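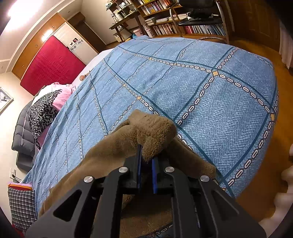 Figure 2. Kikel hand-held gripper on a fleece garment, bedroom site.

Section 2. Planning your equipment order

Read this section before you fill in the order form. It covers how many Kikel grippers to buy, what to buy with them, and how to spread the cost. Assembly starts in Section 3.

2.1 Before you start

You will need:
A list of the rooms or sites where recording will take place
The number of people who will record at the same time
Your task list (folding, sorting, picking up, putting away)
The name of whoever signs off on purchases

2.2 Work out the number of grippers

1. Count the people who will record during your busiest shift. Do not count people who only review or label recordings.
2. Order one gripper for each of them.
3. Add one spare for every 4 grippers in use. Round up.
4. If you record at more than one site on the same day, work out the spares for each site separately.

Note: A team of 8 on one site needs 10 grippers under this rule. The same team split evenly over two sites also needs 10, with one spare kept at each.

2.3 Choose finger pads

Pads are the part you will replace most often. The right choice depends on what your people handle.

1. Go through the task list and mark each item as soft, rigid or mixed.
2. For soft items such as fleece, towels and bedding, order the Giritine soft pad. Thick pile bunches up between the pads when it is pinched, so try a sample set on your own fabrics before placing a large order.
3. For rigid items, order the standard pad.
4. For mixed work, order both types and plan for a changeover between tasks.
5. Order pads in packs of 20. Pads are not sold singly.

Caution: Do not mix pad types on one gripper. The fingers will close unevenly and the recordings may have to be thrown out.

2.4 Plan the sites

Homes cost less to use than a fitted-out studio and give more varied recordings, but they take longer to schedule. When you budget for a home site, include:

Travel time for each person, both ways
A payment to the household, if you make one
Time to reset the items between takes
Storage and charging, if equipment stays overnight

A bed, a table or a clear stretch of floor is enough for garment tasks. You do not need to buy furniture. Patterned bedspreads and full shelves can stay as they are unless your project plan calls for a plain background.

Note: Get the household's written permission before the first visit. Family photos, mail and screens should be put away or agreed on in advance.

2.5 Set the budget

1. Enter the gripper total from 2.2 on line 1 of the order form.
2. Enter the pad packs on line 2.
3. Enter the Laing carry cases on line 3. One case holds two grippers.
4. Enter site costs on line 4.
5. Add a repair allowance on line 5. If you have no repair history, use $2,000 for the first year.
6. Have the form signed before you send it.

Caution: The repair allowance does not cover lost equipment. Check whether your own insurance covers tools used off the premises.

2.6 Buying in stages

If the full order is over your limit, buy for one site first. Run it for a month, keep a log of pad changes and breakdowns, and use the log to set the size of the second order. Orders placed with Fancombe by the end of April ship together with the pads. Later orders may arrive in two deliveries, with the pads second.

Keep a copy of the signed form with the log. You will need the order number when you register the grippers in Section 3.1.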